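Sábado, 6:40

Presión en descenso desde anoche. Pluviómetro: 37 mm acumulados en el recipiente grande, el pequeño se desbordó otra vez y no lo cuento. Viento flojo del oeste. He vaciado los dos y he vuelto a nivelar el soporte con la cuña de siempre.

El pozo de Gralach sigue bajando pese a la lluvia. Lectura con la sonda a primera hora: 762 cm desde el brocal. Norbert Kuruc sostiene que el retardo entre precipitación y nivel es de varias semanas en ese tramo de caliza y que no tiene sentido medir a diario. Puede ser. Sigo midiendo a diario porque la serie de Pildale se hizo así y quiero que las dos se puedan comparar sin interpolar.

Revisión del cuaderno antiguo. Hay un salto en julio: la cota pasa a otra referencia sin anotación. Sospecho que alguien cambió el punto de medida del brocal a la tapa metálica. La diferencia es constante en todas las lecturas posteriores, lo cual apoya la hipótesis, pero falta confirmarlo con Bohumila Dvořáček, que llevaba el registro entonces. Le he escrito. Hasta que conteste, marco esas filas con asterisco y no las uso en la media.

Conductividad: 212 µS/cm a la salida del caño viejo. Valor bajo, parecido al de la última tanda. La del arroyo no la he podido tomar, el electrodo tardaba en estabilizarse y la lectura derivaba. Solución patrón caducada – pedir otra a Pešek junto con las juntas tóricas.

Por la tarde, pasar a limpio las hojas de Paststead. Van 2189 registros y quedan las dos últimas carpetas. Kristýna Vaněk las transcribió con coma decimal y Fadime Yalçınkaya con punto, de modo que la importación falla en la mitad de las filas. Lo corrijo por lotes, revisando después los valores extremos a mano.
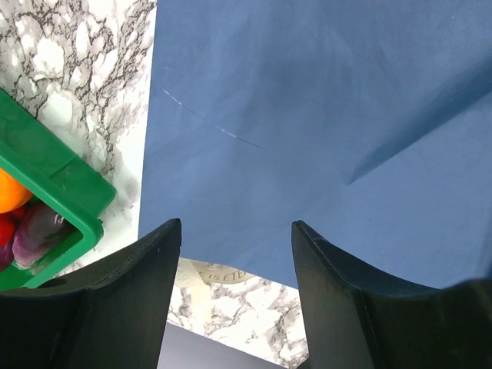
Queda pendiente la curva de agotamiento. Con el ajuste exponencial simple el residuo crece al final del estiaje, así que probaré con dos tramos, uno rápido y otro lento. Nermina Krasniqi usó ese método en el manantial de arriba y el punto de quiebre le salió bastante claro. Aquí lo dudo, hay demasiada influencia del bombeo de los huertos.

22:15. Segunda lectura del pozo, sin cambio respecto a la mañana. Pilas de la sonda cambiadas. Mañana, limpiar el filtro del caño y repetir el arroyo antes de que suba la temperatura.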